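The Long Way to Tedstead

2022-11-04
By Wojciech Jabłońska

Erik had decided, somewhere between the toast and the second cup of coffee, that today he was going to walk to Tedstead. The whole way! On foot, with a sandwich in his coat pocket and his grandmother's green umbrella, which he had no intention of opening.

"You'll take the bus," said his sister Plum. She was at the sink with her sleeves pushed up.

"I will not take the bus."

"You say that every year."

He did say it every year, and every year the 115 came wheezing up the hill just as he was tying his boots, and it was warm inside, and there went the walk. But he had woken up that morning feeling tremendous. He had slept with the window open and dreamed about soup. A person who wakes up like that should be outdoors before it wears off.

"I'm bringing Kozłowski," he said.

Kozłowski lifted his head off the rug. He was a wide brown dog with the legs of a much smaller dog, and he had been named after a dentist. He looked at the boots, then at Plum, then at the boots again, and stood up with a groan like a door.

They went down past the laundromat and the shut-up bakery, and behind the last row of garages they found the start of the path. Erik had been afraid it might be gone. He hadn't set foot on it since he was ten, the July his father walked him to Tedstead to buy a trumpet, and for years he had half believed he'd made it up. You do that with places. You put in a hill that belongs to some other town, or a gate from a book.

But no, it was all there, the old asphalt going on ahead of him between the bushes, and oh, he was glad to see it! He laughed out loud. Kozłowski sneezed.

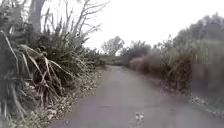

Wojciech Jabłońska
Fiction contributor

"Look at it," Erik told the dog. "Would you just look at it."

The first thing he wanted to greet was the big shaggy plant. As a boy he'd called it the Professor, on account of the hair, and it had only gotten wilder. The dry leaves hung down every which way, pale as straw, and in the middle the green ones were still standing up stiff and proud as if they'd had nothing to do with the rest of it. He took hold of one of the dead ones and gave it a shake, like a hand.

"Good morning, Professor. It's Erik. I got taller."

It rattled at him. He thought that was a very decent answer.

Kozłowski, meanwhile, had discovered the leaf litter. He put his whole face in it and went along the edge of the path like a plow, snorting, with a twig riding on his forehead. He had never in his life been this happy on the bus.

His father had taught him a rule for this path, and it came back to him now, all at once, in his father's voice. You walk on the pale part. There was a lighter strip worn along the middle, very faint, and you had to go a little way before you could find it, and once you were on it you weren't allowed off until the bend. If you stepped off you had to tell a true thing. That was the price. His father was a quiet man who sold gutters, and on that one walk he had stepped off the strip four times. Erik had been too busy with his own feet to wonder about it.

He remembered the true things, though. That his father didn't like fish and had been eating it for years to be polite. That he'd once been locked in a movie theater overnight in Plorkside and had a wonderful time. That he had wanted to play the trumpet himself. And the last one, which he'd said looking straight ahead, with his hands in his jacket: "I like walking with you. I should have said so before."

Erik found the strip and got both boots onto it.

He was good at it for a while. The bare branches reached out over the path up ahead, thin as pencil lines, and he kept his eyes down and went along heel to toe with the umbrella held out for balance. He must have looked ridiculous. He felt magnificent. He got all the way under the branches before Kozłowski, who had not been told the rule, cut across in front of him after some splendid smell and sent him hopping sideways.

"Off," said Erik. "All right. That's fair."

He stood and thought about it. You couldn't just say any old thing. It had to cost a little.

"I still have the trumpet," he said at last. "I told Plum I sold it."

The dog sat down and waited, and the bushes made their small dry noise, and Erik noticed that he was grinning so hard his ears had moved. It was under the bed! It had been under the bed for years, in its case, with one valve that stuck. There was a man in Tedstead who fixed valves, or there used to be, above the shoe store. He could ask. He could walk in and just ask what it would take.

He stepped off again, on purpose this time, with both feet.

"I miss him," he told the dog. "And I'd like to learn to play the thing properly. That's two."

Then he got back onto the strip, because there was still the bend to come, and he couldn't for the life of him remember what was on the other side. A fence, he thought. Or was it the pond? He'd know in a minute. He whistled for Kozłowski, who came galloping up with his ears inside out, and the two of them went on, a good deal faster than before.

More stories
The Dentist's Umbrella
Soup, Dreamed
Overnight in Plorkside
849 Steps to the Lighthouse

Contact | © 2022 All stories remain the property of their authors | Back to top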